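Hands-on at the Rokivent open day: an afternoon with the Skendia hand-held gripper

Reviewed by Zoia Hladun

I have wanted to get my hands around one of these for the better part of a year, so when the invitation came in April to spend an afternoon at the Rokivent open day I said yes before I had even looked up how to get there. (Two buses and a long hill, if you're wondering.) The Skendia is a gripper you hold and work yourself, with two fingers on a linkage and a camera riding along, and people use it to record the kind of ordinary household handling they would like a robot arm to learn later. I had only ever seen it in talks. Talks don't tell you what your wrists feel like after a while!

Dalibor Vlček met us at the door and I liked him right away. He had planned a short speech, lost his place in it, and put a gripper in my hands instead, which suited me fine. The demonstration was being held in a lived-in sort of place, with a refrigerator and a water dispenser at one end and tea for anybody who wanted it, and there were 16 of us on the sign-up sheet, so we took turns in pairs and the rest drifted about and asked questions.

First impressions, then. The body is black and chunky, and the finger linkage sticks out ahead of you on pivots that are all out in the open. I had expected something closer to a barbecue tong and it is a good deal more serious than that. The insides of the fingers are faced in blue, with a texture to them, and those pads turned out to be my favorite part of the whole thing. Cloth stays where you pinch it. I tried the sleeve of my own cardigan, then the corner of my notebook, then (with permission) Dalibor's scarf, and only the notebook gave me any trouble.

The squeeze takes some getting used to. There's a bit of travel before anything happens, and I kept closing too far and too fast, the way you do with somebody else's car brakes. Jozefína Šimek, who was my partner for the first round, had it in a couple of tries and was very gracious about waiting for me. Her advice was to watch the fingertips and forget about my hands, and it helped more than anything in the printed guide.

Now, the cloth work. Fabric is where most of the afternoon went, and I think that was a smart choice on Rokivent's part, as anyone who has matched up the corners of a fitted sheet knows how much is going on in a job like that. You go in with a gripper in each hand, take hold of an edge or a fold, and try to get the thing flat or folded without dragging half the table along with you. The tables at these events are usually bare and tidy. Dalibor likes to leave the everyday things out, and I came around to his way of thinking, though I did fuss the first time I reached across.

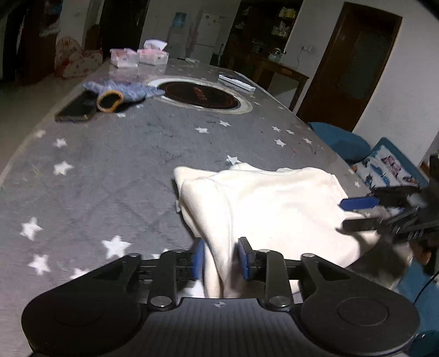
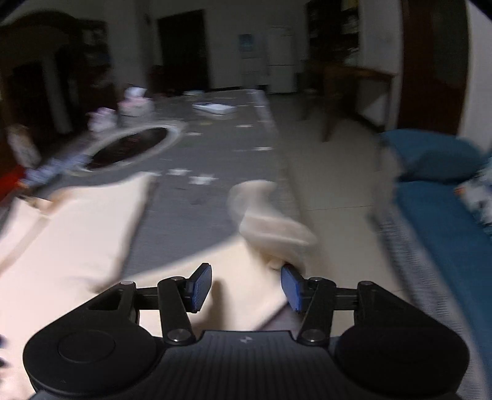

Fabric handling on the star-print cover: fingers closed on the white fleecy cloth in the first photo, open wide in the second.

Fleece turned out to be the friendliest material. It bunches up nicely between the fingers and you can get a good fold of it without being precise. Smoother, thinner cloth was a different story for me. I'd come down on it, close up, lift, and find I had pinched air. Oľga Sokol showed me a little trick of pushing the fabric toward itself first to raise a ridge, then closing on the ridge, and after that I did much better. I would love to see that on the first page of the guide instead of page 34, where I found it on the bus home.

Using two at once is harder than using one, and by more than double. My left hand is not clever. When both grippers are holding the same cloth you feel every small tug from the other side, and I found that a lovely way to learn, because you slow down without being told. But the bodies are wide, and if you bring them in close together they bump. A slimmer shell would help people with short arms like mine.

On to the weight. I held out for 11 minutes on my longest go before I wanted to set them down, and my forearms were talking to me the next morning. Wumpini Abubakari, who is a good bit taller and spends his weekends rock climbing, thought I was making a fuss. We compared it with the older Karnik that he brought along in his backpack – lighter, yes, but with a looser feel at the fingertips, and neither of us would trade back.

What I didn't care for: the printed guide, which is 92 pages and seems to have been arranged by somebody shuffling them. There's no wrist strap in the kit either. Sýkora sells one that fits, and Dalibor had a pair to lend, but at this level I'd expect it in the case.

What I did like, and would like again: the grip on soft things, the open linkage you can see the workings of, and how soon a beginner can do something useful with it. By the end of the afternoon I had folded a cloth into quarters, crooked quarters, and Oľga clapped.

If you're near one of the open days, go, and put your name down early for the two-handed session because it fills up before the tea is poured. Wear sleeves you can push up. I've asked to borrow a pair for a longer trial at home with my own towels, and I'll add to this review once I've had them through a proper laundry day.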